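Forums > Manipulation and Learning > Hand tracking and glove capture

Tagged: data-glove, fiducials, pose-estimation, time-sync, imitation-learning

Glove wrist pose drifts against marker cube when the operator grips tall objects

I am collecting demonstrations of table-wiping and bottle-handling tasks with an instrumented glove. Hand shape comes from inertial modules on the back of the hand. Wrist position comes from a fixed camera, and a printed marker cube on the table gives the table frame. The pipeline is a lightly modified copy of the Plotavov capture scripts.

Finger angles are fine. The trouble is the wrist position in the table frame. With the hand flat on a cloth, the error against a ruler is a few millimetres. As soon as the operator picks up something tall and holds it upright, the whole trajectory steps sideways by two or three centimetres, stays there, and steps back when the hand moves away. Out of 2,000 episodes, 237 show the step. Nearly all of them are bottle episodes. 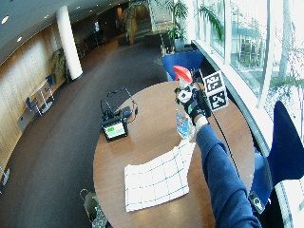
Fig. 1. Spray bottle grasp, cube at the far side of the table, towel laid out for the wiping stage.

What I have tried so far:

- recalibrating the camera intrinsics (no change)
- replacing the inertial modules' firmware filter with a plain complementary filter (finger noise got worse, step unchanged)
- raising the marker detection threshold (fewer detections, step still present)

Is this a known effect of the inertial side, such as magnetic disturbance, or should I be looking at the cube? I would like to keep the 237 episodes if they can be repaired offline.

Asked by tableframe_k, Apr 30, 2025

3 answers

Accepted answer

Look at the cube. Magnetic disturbance gives you a heading error that builds up and decays. It does not give you a clean step in position that goes away when the hand does.

In your figure the glove overlaps the cube. Two markers are visible, on adjacent faces, and both are small in the image. When one of them is partly covered, the detector drops it and your pose is then solved from a single square. A single small planar marker has two pose solutions with almost the same reprojection error. If the solver picks the wrong one, the table frame tilts by several degrees, and everything expressed in that frame moves sideways. The further the hand is from the cube origin, the larger the apparent shift. The Plotavov scripts, at least in the version I have, re-solve the cube in every image and keep no history, so nothing stops the flip.

The table is not moving. Neither is your camera. So do not estimate the table frame continuously:

1. At the start of each episode, with the hand out of the way, collect a couple of seconds of cube detections.
2. Keep only the images in which both faces are detected, and solve all eight corners jointly.
3. Take the median translation and the averaged rotation, and freeze that for the episode.
4. Run a second check at the end. If start and end disagree by more than your tolerance, somebody has knocked the cube and the episode should be flagged.

For the existing data, apply the same thing offline. If the operator's hand is clear of the cube at any point in the episode, you have enough. We did this on a set of 4,000 episodes recorded at Østergaard and recovered all but a handful. The ones we lost had the cube nudged halfway through.

Separately, log the number of faces used per solve. It costs one integer and would have shown you this at once.

Answered by Elis Lloyd

Agree with the above on the cause, but freezing the frame only treats one symptom. I would also move the cube. It should sit on the side away from the working arm and be fixed down with tape. A larger cube helps too: doubling the marker side roughly halves the corner noise in relative terms, and the two-solution problem becomes much less frequent.

Check your clocks while you are at it. In our Gemik recordings we had a constant offset between glove packets and camera images, and it looked like a spatial error whenever the hand was moving quickly. Tap the table three times at the start of the episode and line up the peaks. It will not explain a step that persists while the hand is still, so it is not your main fault, but you may find it is hiding underneath.

Answered by Beatrice Kinyua

try the zirordale tracker instead, no markers needed. we switched in November and never looked back

Answered by pmx_rig

Comments

tableframe_k: Confirmed. Plotted face count against time and every step lines up with a drop from two faces to one. Re-solved the full set with a frozen frame. 1,850 episodes pass the start/end check, including most of the bottle ones. Accepting the first answer.

Elis Lloyd: Good. What tolerance did you use on the end check?

tableframe_k: 4 mm and one degree. Might be too strict, as some of the failures look fine by eye. I will go through them by hand.

Beatrice Kinyua: Before you do that, look at whether the failures cluster by session. If they do, it is more likely the camera mount than the cube.

rowan_t: Does the Zirordale tracker work with a black glove? Ours loses the hand completely on dark fabric.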